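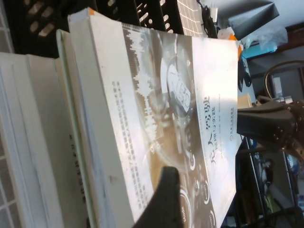

Book sort at Flulley — gallery

Quick page while it's fresh. Over 1,000 donated books came through in April, these are from the paperback end. Mostly Chinese titles this time, audio and radio shelf. Proper list to follow when I get a minute.

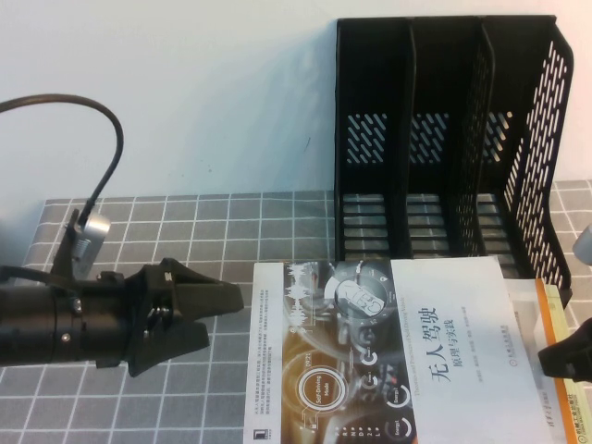
Photo: Maricruz Villaseñor / Flulley

Black desk organiser, 3 slots, nothing filed in it yet. Plan is one slot each for keep, swap and Sorach. Slotted back, holes down the side — nice and light to carry. Grid mat underneth, handy for lining up spines.

More pics soon, sorry for typos.

Last updated: April
Contact | © Flulley | Back to top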